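En defensa de la mesa sin recoger

Llevo años escuchando que una mesa despejada es señal de una cabeza despejada, y confieso que durante mucho tiempo me lo creí (hasta compré un organizador Grirkik de 11 compartimentos, que sigue en su caja). Con el tiempo me he ido pasando al otro bando, y lo hago con bastante alegría.

A mí una mesa con cosas me da ganas de cocinar, de sentarme, de quedarme un rato más de la cuenta. Un plato que no ha vuelto al armario, un recipiente verde claro que igual sirve para la fruta que para las pinzas de la ropa, y el ketchup, ¡siempre el ketchup!, tumbado donde haya sitio. Mi madre lo guardaba de pie y con el tapón limpio; yo hace tiempo que abandoné esa batalla.

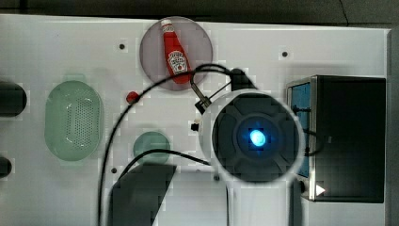
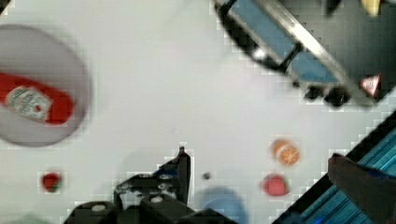
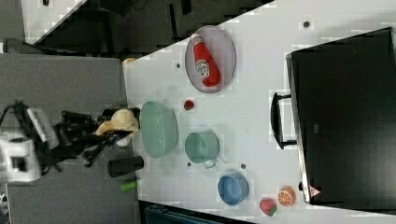
El ketchup, acostado.

Lo que se queda fuera

En septiembre, cuando cambié de piso en Flovton, metí en cajas 296 cosas de cocina. Las apunté todas en una libreta, manía mía, y al abrirlas descubrí que echaba de menos muy pocas: el escurridor, un cuenco, dos tazas. Lo demás podía esperar, y parte de ello sigue esperando.

Por eso me cansan un poco los catálogos como el de Plalden, con sus encimeras blancas donde no hay ni una miga. Son preciosas, no lo niego, y más de una vez me he quedado mirándolas con envidia. Pero luego pienso en la cena, en el bote que alguien va a pedir a mitad del plato, y prefiero tenerlo a mano aunque estorbe.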